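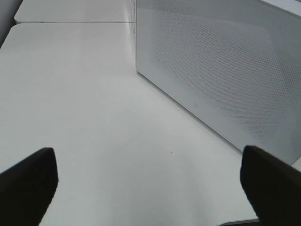
Submitted by Alexiou, Dromcombe teaching rooms
Filed under: Online lessons, Sound and video
Status: Closed

Digital piano drops out during online lessons

Original report

Since the start of July the piano sound has been cutting out in online lessons taken from room 2. The pupil can hear the teacher speak with no trouble, but notes on the piano fade after a second or so, and held chords vanish altogether. Quiet playing is worst. It affects every pupil, whatever they are using at their end. Lessons taught from the Rullville rooms are fine on the same account.

Set-up: Brindis stage piano, line out to a small audio interface, interface to laptop by USB. The teacher's headset microphone goes into the other input on the same interface. Wired internet.

Already tried: restarting the laptop, a different USB cable, a different USB socket, turning the piano up. Turning it up made the loud notes crackle and did nothing for the quiet ones.

Reply from support

Thanks for the detail. Fading on held notes usually points to noise suppression in the call software, which treats a long steady sound as background hum. Please open the sound settings for the call, turn noise suppression off and switch on the setting for music. Put the piano volume back to where it was before. Then hold a low C with the pedal down and ask the person at the other end to say when they stop hearing it.

Update from Dromcombe

Done. Better. The low C now lasts 15 seconds, where before it was gone almost at once. The quiet playing comes through as well.

There is now a second fault. Every few minutes the whole sound drops for a moment, piano and voice together, and there is a click when it comes back. This may have been there before and we didn't notice it.

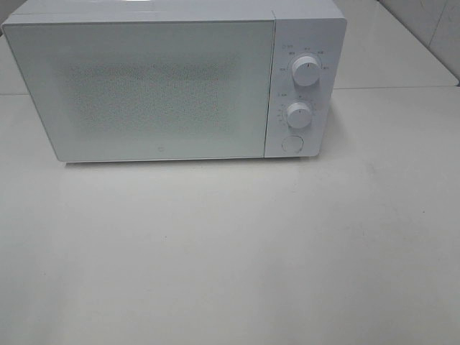
Microwave on the worktop.

Reply from support

If voice and piano go together, the fault is after the interface, so the piano and its leads can be left alone. Please check two things.

Buffer size. Open the control panel for the interface and tell us the number shown.

Sample rate. The interface and the laptop must be set to the same figure. If they differ, change the laptop to match the interface and restart the call software.

Update from Dromcombe

Buffer was on the lowest setting. Sample rates did not match. Changed the laptop to match the interface and left the buffer alone for now. Test call to Rullville lasted 40 minutes with 4 clicks, so fewer than before but still there.

Reply from support

Move the buffer up one step at a time and repeat the test call after each change. The teacher may notice a slight delay if they listen to themselves through the laptop. Use the headphone socket on the piano for that.

Update from Dromcombe

Two steps up and the clicks have stopped. Full afternoon of lessons with no drop-outs. One pupil still reports thin sound in the bass, but she is listening on a phone speaker and has been asked to try headphones.

The settings went back to the old ones after a laptop update, so we have written them on a card and taped it inside the lid of the piano stool. Please close.

Closed by support. Reply to this ticket if the fault comes back.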